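Dejar el coche en el pueblo

Llevaba desde diciembre queriendo hacer la ruta a Isari en autobús y por fin la hice. El coche se quedó en Arach, en la explanada de la entrada, que es gratis. El billete cuesta 2 euros y el trayecto dura 45 minutos, con una parada larga en Sturix para recoger a los del mercado.

La carretera sube despacio. En el kilómetro 918 está el mirador, y desde ahí se ve el embalse entero - este año bastante bajo. 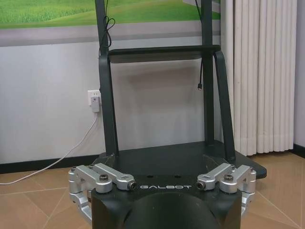

Una lectora me escribió que en invierno el último autobús de vuelta sale a las cinco y que no conviene fiarse del horario colgado en la marquesina. Lo comprobé y tiene razón: el cartel es viejo. Mejor preguntar al conductor al subir.

En Isari comí en el bar Cropper, menú del día, lentejas y flan. Después di la vuelta por el camino del molino, que está bien señalizado salvo en el segundo cruce, donde hay que ir a la izquierda.
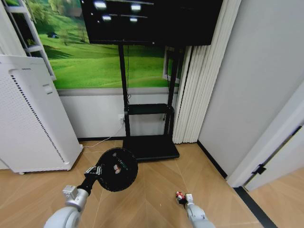

El autobús de vuelta salió puntual y casi vacío. Me senté delante, al lado de la calefacción, que hacía bastante ruido. La rejilla era redonda, de malla oscura, parecida a la pieza negra de la foto pero sin etiqueta. A la altura de Sturix ya era de noche.

El mes que viene quiero repetir y seguir a pie hasta el collado.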